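Prastano opens its new Noltham office

Noltham, 2021-09-28

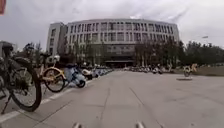

A curved building and its paved plaza under a cloudy sky.

I'm thrilled to share this one – Prastano has opened an office in Noltham! We've hired 81 people to look after our Nurmi payroll service, and we're keen to fill another five roles before summer. I grew up two streets from the bus depot, so I'm a bit chuffed (my mum even more so). Local shops can try Nurmi free for 89 days, and the first 100 to sign up get help moving their old records across. Write to our media desk for more.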